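The Landing Gets Its Turn

By Heledd Jarman

Every house has a spot where things are put down for a minute and stay until May. In ours it was always the top of the stairs, and my mother, who could find a use for anything, used to call it the second larder (there were onions up there one winter, I promise you). 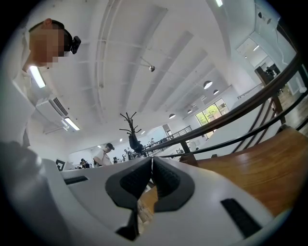

2 min read

A dark handrail over warm, varnished wood is a lovely thing to live with, and it deserves better than a row of drying jumpers. Alun Parry, who has spent 53 years repairing other people's staircases, goes over his with a barely damp cloth and then a dry one, and keeps polish well away from anything a foot might land on. Metal balusters he does with an old sock worn like a glove, top to bottom, usually with the radio going.

Then there's the question of where everything goes instead. I'm very fond of a proper coat rack, the branching sort with plenty of hooks, as long as the family can be talked out of hanging the whole winter on it at once!

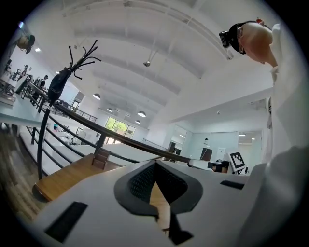

One bag each is the rule at our house, and it holds until the school holidays. A small chair close by is worth its space too, for lacing boots or for sitting down with the post. If there's a table, try to leave it bare overnight. I manage it perhaps twice a week, and come down at 8 feeling very pleased with myself.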